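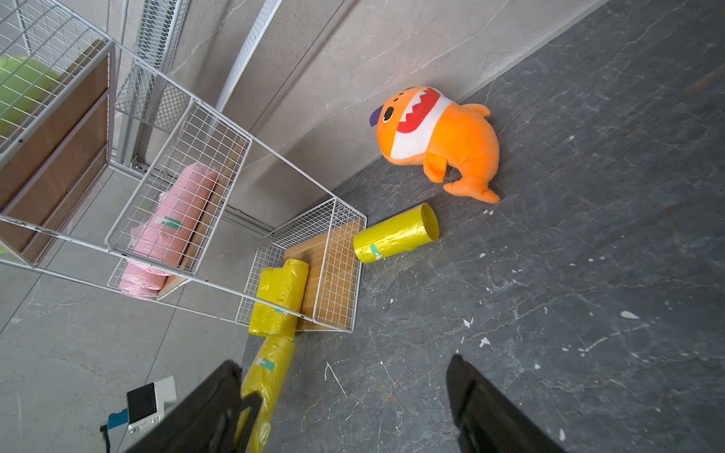 SLIDE 1: THE FLOOR IS NOT A SHELF

Wait for the back rows to sit down. Water on the left side of the lectern, clicker on the right. Do not tap the mike.

Good evening. My name is Ingeborg Eberhard and I have been asked to talk to you about baskets. My mother is very proud.

Leave the slide up. Let them find the shark on their own. Someone always laughs at the teeth.

Opening line: every home has a basket, and every home has a ring of things lying right next to the basket. I call this ring the beach. On this particular beach we have an orange plush shark with its mouth open and some yellow rolls in shiny wrapping. One roll is leaning on the outside of the wire mesh. I find that one the most painful. It is touching the basket. It could not be more nearly put away.

Pause. Ask for hands: who has something leaning on the outside of a basket right now? (In Ametepe it was the entire room, plus the man running the sound desk.)

SLIDE 2: WHY THE BEACH FORMS

Keep this short. Last time I went 14 minutes over and they started stacking chairs.

A basket with no job gets everything or nothing. Say "miscellaneous" and watch people look at their shoes. My hall basket in Skenov was miscellaneous for years. When I finally emptied it I found a bicycle bell, a jar of buttons, and the instructions for a toaster I had given to my sister.

Rolls are bad company for almost anything. They roll, for one thing. Stand one up and it looks settled until a foot goes past. Lay one down and it is off to see the skirting board. So rolls get their own container, narrow enough that they hold each other up, and nothing soft goes in with them.

Wire mesh: I like it. You can see in from the side, and shame does a good part of the work. It does let small things through, so no pencils, no hair clips, no dice. I will take questions about dice afterward.

SLIDE 3: THE SHARK QUESTION

Slow down here, people get emotional.

Soft toys cannot be filed. They have faces. Put a shark at the bottom of a basket with three rolls on top of it and a certain kind of child will hold a hearing. Give it a spot it can be seen from. A low shelf will do, or the end of a bed. If the spot is named after the toy, the toy gets back there far more often. Ours is called the harbor. I did not choose the name and I was not consulted.

Skip the story about the stuffed goose unless the room is warm.

SLIDE 4: THE EVENING ROUND

Read these out, then read them again slower, they will be writing:

Start with whatever is touching the basket. It goes in or it leaves the room.
Next, anything with a cable. Coil the cable, do not drape it.
Rolls after that, all together, in one trip.
Anything with a face goes last and gets carried in both hands.

It takes me 4 minutes. My husband says it takes him the same, but he has counted the cable as furniture.

Someone will ask about lids. I am against lids. A lid is a second shelf, and by August it has a beach of its own on top.

SLIDE 5: CLOSE

Thank the Tekov library for the room and Lular for the coffee. Handouts are on the table by the door, 63 copies, one each please. Sign-up sheet for the cupboard evening is next to them. Pens stay on the string.

Questions. If there are none, ask the front row what is in their coat pockets.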